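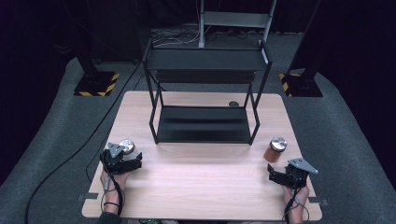
Two hand-held grippers in use at a table with a two-tier rack and lidded jars.

Kimuldale adopts good practice rules for hand-held gripper recording

The Kimuldale Center for Applied Automation has adopted a written code of practice for sessions in which people use hand-held grippers to record household and storeroom tasks. The code was approved on Tuesday, November 4, 2025, and applies to all work carried out on the center's premises, including work done by partner firms. It will come into full effect in February.

The document sets out minimum rules in four areas: the layout of the work area, the safety and comfort of operators, the handling of everyday objects, and the keeping of records. It replaces a set of separate instructions that individual teams had written for their own use. Under those instructions, two teams carrying out the same task could follow different rules on breaks, cable routing and the labeling of failed attempts.

"We had good habits in most teams, but they were not the same habits," said Thắng Chu, head of operations standards at the center. "A person who moved from one station to the next had to learn a new set of rules each time. The code gives them one set, and it gives the partner firms the same one."

Work area

Tables used for recording must be stable, level and clear of any item that is not listed on the task sheet. Furniture placed on a table as part of a task, such as a rack, a shelf or a tray, must be checked for balance before the first object is placed on it. The check is repeated whenever the furniture is moved to a new position.

Stands and bases next to a table must carry a visible floor-level marking. Cables that cross a walking route must be covered or rerouted before a session begins. Cables attached to a hand-held gripper must have enough slack for the full reach required by the task, and must not pass over the edge of a shelf or around the neck of a container. Operators may stop a session at any point to correct a cable, and the time lost is not to be counted against them.

The code sets a minimum clearance of 600 millimeters on the operator's side of the table. Existing stations that fall short of this may remain in use until February, provided that the shortfall is noted in the station log and that no second person works on the same side.

Operators

No operator may record for more than two hours in a working day with a gripper in each hand, or for more than 20 minutes without a break. The center's earlier instructions gave no daily limit. Any device weighing more than 570 grams, measured with its mounts and fittings but without its cable, may be used only after a supervisor has approved a shorter recording period.

Wrist straps and bands must be adjusted by the person wearing them. They must be cleaned between users, and each station must have a spare set so that cleaning does not delay the next session. Operators are to report numbness, pinching or soreness on the day it occurs. Reports go to the operations standards office and not to the team leader responsible for the recording schedule – a change requested by operators during the review period.

New operators must complete a supervised introduction before they work alone. The introduction covers one-handed grasping, two-handed grasping, passing an object from one side of the table to the other, and safe release on a raised surface. There is no pass mark. The supervisor signs the form when both parties agree that the operator is ready.

Objects and containers

A full section of the code deals with glass and with containers that hold food or liquid. Lidded containers must be closed before recording starts, and the lid must be tested by hand. Glass containers may not be placed on a surface higher than the operator's shoulder. A cracked or chipped container is to be removed at once and recorded as withdrawn.

Containers with contents and containers without contents are to be listed separately on the task sheet, even where they are of the same type. According to the center, the difference in weight affects how firmly a person closes the gripper, and records that do not show the difference have limited value for later use.

Food items used as props must be marked as not for consumption when they are returned to storage. The storeroom at Kimuldale currently holds 476 listed objects, and each is to be inspected against the new requirements before the code takes full effect.

Records

The code requires that failed attempts be kept and labeled. A dropped object, a missed grasp or an early release must be entered under one of the agreed terms in the annex, and the recording may not be deleted unless it shows a person who has not given consent. Teams may leave such recordings out of a given collection, but they must state that they have done so.

Every session must have a task sheet showing the station, the list of objects, the device version and the start and end times. The names of operators are kept in a separate register. Persons who ask for their recordings to be withdrawn must receive a written answer within 30 days.

The annex on labeling was drafted with Skorkum, a software firm that supplies the center's session log. The firm has updated the log so that a session cannot be closed while the field for failed attempts is blank. Entering "none" is permitted.

Partner firms

Two firms with regular access to the premises, Fadico and Riedl, have confirmed that they will follow the code from the date of adoption. Fadico, which carries out shelf-stocking studies at the center, asked during the review that the daily limit be applied to hours of recording and not to hours of attendance. The wording was changed accordingly.

Riedl asked for an exception for short demonstrations given to visitors. The exception was granted in part. Demonstrations of less than 10 minutes do not require a task sheet, but the rules on cables, clearance and glass apply without change.

Firms that use the premises for a single project will receive the code with their access agreement. A signed copy must be returned before equipment is brought into the building.

Review and checks

The draft was open for comment over the summer. Comments came from operators, team leaders and partner firms, and most concerned the length of recording periods. A proposal to require gloves at all stations was not adopted. The center found that gloves made it harder for some operators to feel the position of the trigger, and has left the matter to the risk assessment for each task.

Compliance will be checked through unannounced visits to stations and through a review of session logs. For the first year, the center aims to review 3,000 logged sessions. Findings will be shared with the team concerned before they are published in summary form. Repeated failure to follow the rules on operator safety may lead to the closure of a station until the fault has been corrected.

"The first checks will be about getting the paperwork and the tables in order," Chu said. "If a station is not ready in February, we expect the team to tell us, and we will agree on a date."

The full text, the annex on labeling and a blank task sheet are available from the operations standards office. Printed copies will be placed at each station. Questions about existing access agreements should be sent to the same office in writing.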